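Rultell Shallow Baskets: Seven Months of Bread, Fruit and Mail

I bought the Rultell shallow basket to replace a ceramic fruit bowl that had chipped at the rim. It cost $11 at Fahmy, the housewares store near my office, and I went back for more of them over the next few weeks. They have been in daily use since August, so I have a fair idea of what they do well and where they fall short.

Build

The basket is a rectangle with sloping sides and a flat woven bottom. The material is a plastic rattan, woven tightly enough that small items don't fall through. The rim is thicker than the walls, and it's the part you end up holding. On two of my baskets the rim is even all the way around. On the third, a strand end sticks out near one corner and caught on a dish towel more than once. I trimmed it with nail scissors and it hasn't come loose.

One basket on its own weighs 203 grams on my kitchen scale. That is light enough to slide if you bump it. Rubber dots on the underside would help, but they don't stick well to a woven surface. I tried.
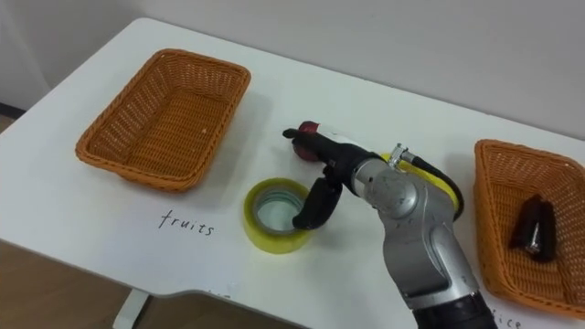
Aurel Stanciu wrote in to say that his sagged in the middle after a winter of holding potatoes, and that he now keeps a piece of cut cardboard in the bottom. I haven't had any sagging, but I've never put more than 3 pounds in one. If you plan to store potatoes or onions in bulk, the cardboard sounds like a sensible step, or buy something with a wire frame.

Cleaning

Crumbs are the main problem. They work their way into the weave and don't come out with a wipe. Turning the basket over and tapping it above the trash gets most of them. For the rest I run it under warm water and use an old toothbrush, then leave it upside down on the rack overnight. The color hasn't faded or come off on a cloth. A soft peach left a sticky patch that took two washes to clear.

I would not put it in the dishwasher. The tag doesn't say either way, and I didn't want to find out with the heated dry cycle.

Fruit and Bread

Air gets in from the sides, which the ceramic bowl never allowed. I can't claim that fruit lasts longer, but I do notice a bad spot sooner when everything lies in one layer. Apples and oranges are fine straight on the weave. Ripe pears pick up faint lines from it, so I put a folded napkin under them.

For rolls at dinner, line it with a cloth. The sides are low enough to reach over and high enough that nothing rolls out when it's passed around the table.

If you use more than one, label them. My family put keys in with the lemons until I started marking what went where. A sheet of paper with one word in black ink works as well as the clip-on tags from Prerker, which kept falling off the rim.

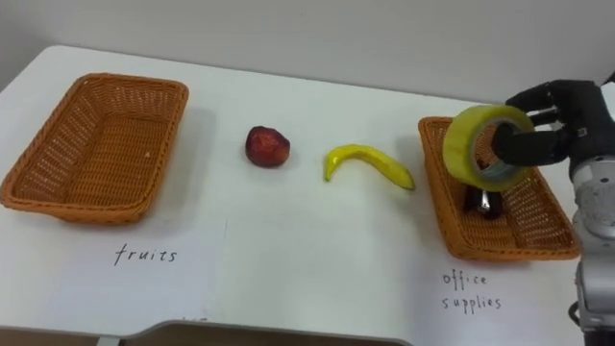
Compared With the Clakness Tray

The Clakness tray is the other one Fahmy carries in this size. It has straight sides and cutout handles, and it feels stiffer when you carry it full. It also costs more, and the square corners collect dust. For mail and chargers I would choose the Clakness. For food I prefer the Rultell, mainly for the slanted sides, which are easier to scrub.

Stacking is a point for the Rultell too. Empty, the three of mine nest inside one another and fit on top of the refrigerator.

Verdict

Good value for light kitchen use. Check the rim for loose ends before you pay, and don't load it with anything heavy. I'd buy it again at the same price, though I would like to see it sold in a darker color.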